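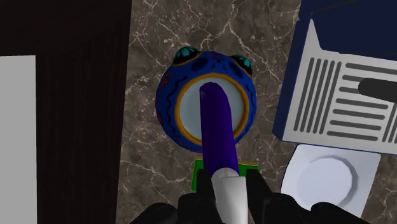

Holding the Heat at Gendedley

The kitchen at Gendedley was rebuilt over the winter, and the first thing Zoi Lazaridis asked for was a floor plan with the drains marked on it. She took over as head chef in August, having run the pass at Triantafyllou for two seasons, and she regards a menu as something that follows from the layout.

The old line had the grill and the fish section back to back under one extraction hood. Air moved across both, and plates left waiting on the fish side lost heat faster than the lamps could replace it. The hood has been split in 2, each half with its own fan, and the pass has been turned to face the dining room door. A waiter now walks 10 paces fewer on every trip.

Stock is made overnight in a tilting kettle that holds 313 litres. Bones go in at the end of service, the temperature is kept just under a simmer, and the liquid is drained from the base so that the fat stays behind. Lazaridis reduces one part of it hard for sauces and leaves the rest thin for braising. Salt is added only at the station.

Her sous chef, Eftychia Antoniadis, runs the bread and pastry section. The dough is a wheat and barley mix from the mill at Priltham, proved slowly in a cold room and baked in the afternoon. Barley flour takes up water unevenly – some sacks need a good deal more than others – so each delivery is tested with a small batch before the recipe is set for the week.

“If the test loaf spreads, we cut the water and start again,” Antoniadis says. “It costs us an hour.”

The dining room seats 40. The autumn menu opened in October 2020 with braised lamb neck, salt-baked celeriac and a baked custard served in the dish it was cooked in. Fish comes from the boats at Bilell and is listed on a board by the door, as the catch is not known until mid-morning. Dinner orders close when the kettle is filled.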